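Cuidar el portátil en casa: limpieza, calor y batería

Un portátil que se calienta o hace ruido no siempre está averiado. Muchas veces basta con limpiarlo y cambiar dos o tres costumbres. Estos consejos valen para casi cualquier modelo.

1. Líquidos, lejos del teclado
El agua va en una botella con tapón de rosca, y cerrada. Si cae algo dentro, apague el equipo, desconecte el cargador y no lo encienda para probar.

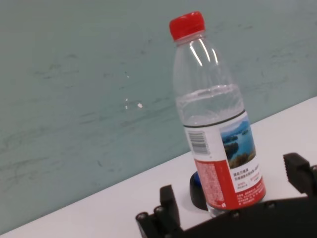
2. Limpiar las rejillas
Con el equipo apagado, pase una brocha suave por las salidas de aire. El aire comprimido se aplica en toques cortos, con el bote vertical. En el taller Rind abrimos portátiles con una capa de pelusa entera delante del disipador — el ventilador gira, pero el aire no pasa.

3. Pantalla y teclado
Paño de microfibra apenas humedecido, nunca pulverizar sobre el panel. Las migas salen poniendo el equipo boca abajo y dando golpecitos en la base.

4. La superficie
Una mesa lisa y dura. La cama y el sofá tapan las tomas de aire inferiores. Un soporte plegable ayuda; nosotros usamos uno de Gredier que levanta la parte trasera 40 mm.

5. La batería
Si trabaja siempre enchufado, limite la carga desde el programa del fabricante. Para guardarlo todo el verano, de junio en adelante, déjelo a media carga y no al 100 %.

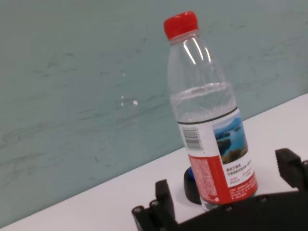 ¿Cada cuánto conviene cambiar la pasta térmica?
Cada tres o cuatro años en un uso normal, o antes si el equipo sigue caliente después de limpiar las rejillas. Si está en garantía, consulte primero con el servicio técnico.

Noman Rind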